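So the budget spreadsheet is open again, and I've got a mug of tea and a headache. If you read my last post you'll know we've been trying to work out what a second two-armed setup would cost us, and whether we can have it before the end of March. Short answer: maybe, if I stop adding things to it.

The arms themselves were the easy bit. Kurup sent a quote on Friday and it was clear, with two arms, two grippers, the controller and a year of support all on separate lines. Cetedley came in lower but left the grippers out altogether, which I only spotted on the third read (always check what the arm comes with on the end of it!). Once you put grippers back in they're near enough level, so it comes down to who picks up the phone. So far that's Kurup.

What I'd badly underestimated is everything else. Cables, for a start. I had one line in the sheet that just said "cables" with 94 pounds next to it, and Cameron Whitelaw laughed at me for quite a while. He's right that you want a spare of every length, and a proper way of routing them along the arm so they don't end up looped over the wrist. He's also been on at me about table coverings. We've been using black plastic sheeting because it's cheap and you can pull it off and bin it, but it's shiny, and shiny is a pain when your cameras are trying to find an edge. I've put matt rubber matting down as a maybe.

Then there's the question of what size of job we're buying for. Small parts in trays are lovely, but they're not what we keep being asked about. It's the awkward stuff, with poles and legs and corners, where both grippers need to get to the same spot.
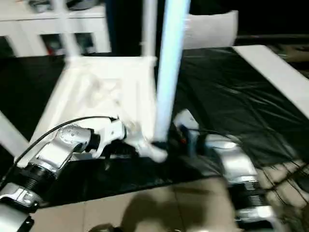
Both arms busy around one corner of something white.

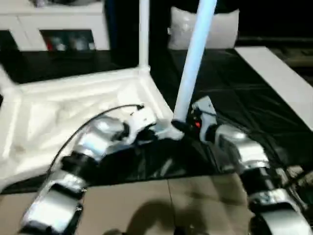
Reach is where the money goes, then. Going up a size on the arms adds 356 a month if we lease, and I went back and forth on that all weekend. Brunello Marino reckons we should keep the smaller arms and spend the difference on a lower, deeper table, and I hate to admit it but I think he might have a point. A table doesn't need a support contract. Bornville do a steel one with adjustable feet and the lead time is 6 weeks, so I'd have to order it before the arms are even signed off. Slightly nerve-racking!

The other thing I keep forgetting is floor space. I measured up with tape last night and if we put the new table where I want it, the cupboard door won't open fully. Jotel will come and do a layout drawing for you, but they charge for the visit and I can draw a rectangle myself, thanks.

Where I've got to: smaller arms, decent table, a much bigger number on the cables line, and a bit held back for gripper fingers – they wear, and I never remember to budget for them. I'm ringing Kurup tomorrow to ask if they'll hold the price until the table's confirmed. If anyone's had a lease quote from them lately, do leave a comment and tell me whether they budged on the support bit.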